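Can a robot do my dishes yet? A progress report from a tired person

It started with the lasagna pan. You know the one. It had been "soaking" in our sink for two nights, and at 11 p.m. I was standing over it with a scraper thinking, we have phones that can translate a menu from across the room, so why am I still doing this with my hands?

So I did what I always do when I'm avoiding a chore, I went and read about the chore instead. And then I kept reading, and I started emailing people, and now it's November and I've got a folder on my laptop called DISHES with 31 things saved in it. My husband thinks I could have washed every pan in the house in that time. He's right, but I learned a lot!

First, what I already own. We have a robot vacuum, a Bendovari, which we bought refurbished for $439 and which I love the way you love an old dog. It does the downstairs floors every morning after the school run. It also eats one sock a week and once dragged a phone charger all the way down the hall and under the couch, where it sat beeping until I got home. But the floors are cleaner than they ever were when I was in charge of them, so I count that as a chore a machine can do. Sort of. I still have to pick everything up first, and picking everything up is the part I hate.

That turns out to be the whole story with home robots, as far as I can tell. The machine does the middle and you do both ends. Dishwasher? It washes, but I scrape, load, unload, and put away. Dryer? Fabulous at drying, and then there's a warm mountain on the bed that I sleep next to until Thursday's laundry becomes next month's laundry (okay, slight exaggeration, but only slight).

What I want is the ends. I want something that picks the cup up off the coffee table, walks it to the kitchen, figures out if it's a hand-wash cup, and deals with it.

I asked Yogesh Bhardwaj about this, because he works on the packing floor at Rolmont and he's been around robot arms for years. They put in a pair from a company called Asterby a while back, and he was one of the people who got trained on them. I went in expecting him to tell me my kitchen was next. He laughed at me for a good long while.

His arms put boxed filters into bigger boxes, all day long. Same filter, same box, coming down the same belt facing the same way. On a good shift they'll do 647 cartons and he barely has to look up. But if somebody upstream switches to a shinier tape, or a box comes through with a crushed corner, everything stops and the light goes orange and he walks over and fixes it by hand. "It's really good at one thing," he said, "and it doesn't know there's a second thing."

I told him about the lasagna pan. He asked me how I knew when it was clean. I said, well, I look at it, and I sort of run my thumb along the corner. And he said right, now explain your thumb to a machine.

I thought about my thumb for days after that.

Because there's so much going on in a chore that I'd never noticed. Try it tonight! When you pick up a wet wine glass you're squeezing just hard enough, and you change your grip halfway up without thinking about it. When you open the fridge you give it that little extra tug to break the seal and then ease off so the jars in the door don't clank. You know which drawer sticks. You know the blue bowl is the one with the crack. A robot starts out knowing none of it, and my kitchen isn't even the same from one hour to the next, thanks to the two kids and their cereal habits.

The research side is much more hopeful than Yogesh is, I should say. The way a lot of people go about it now is to teach the arm by showing it. A person steers it through a job over and over, open the cabinet, close the cabinet, pot in the sink, pot out of the sink, and the computer learns from all those tries instead of somebody writing out every single move. I find this very comforting, because it's also how I taught my son to empty the dishwasher. (He is nine. He's had far more tries than the robot and he still puts the colander in with the baking sheets.)

And they often start small, on toy kitchens, with little pots and doors and knobs, the kind you'd find in a playroom.
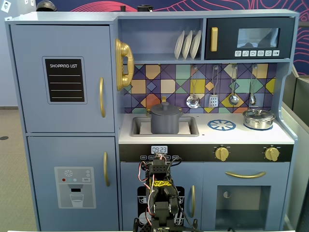

I like the size of the ambition there, if that makes sense. You wouldn't hand a toddler your good knives either. A little toy lid can get dropped fifty times and all that happens is you pick it up again, and a small door is still a door, with a handle you've got to get hold of and a hinge that only swings one way. If an arm can't manage that, I don't want it near my stove. If it can, then we're getting somewhere, even if somewhere is still a long way from my lasagna pan.

What I don't trust are the launch videos. I've watched a bunch of them now and I have rules. I look to see if it's been sped up (it usually says so, in tiny print in the corner). I look for cuts. And I look for the mess, because if there isn't any mess in that kitchen then nobody lives there and I'm not interested. There was one from an outfit called Pongsiri where the robot folded a towel in one long take, at normal speed, and it took so long that I folded a whole basket of my own while I watched. I liked that one best, though. It got the corner wrong, stopped, and had another go at it. I've never felt so close to a machine.

So, can they do chores yet? Here's my very unscientific scorecard. Floors, yes, if you tidy first. Mowing, yes, if your yard is flat and boring, and mine is neither. Windows, my sister has one of those suction things and she says it's fine but it screams. Folding, slowly. Dishes from table to shelf, in a real house with real kids, no. Cooking, please, no. Bathrooms, I haven't even dared look.

Yogesh thinks the shop floor will get the clever ones long before we do, since a factory can rearrange itself around a robot and I'm not moving my fridge for anybody. I think he's probably right, but I'd like it noted that I would move the fridge. For the dishes I would move the fridge tomorrow.

If any of you have something at home that does more than floors, tell me in the comments, and tell me what it cost and what it broke. I'm going to go deal with the pan.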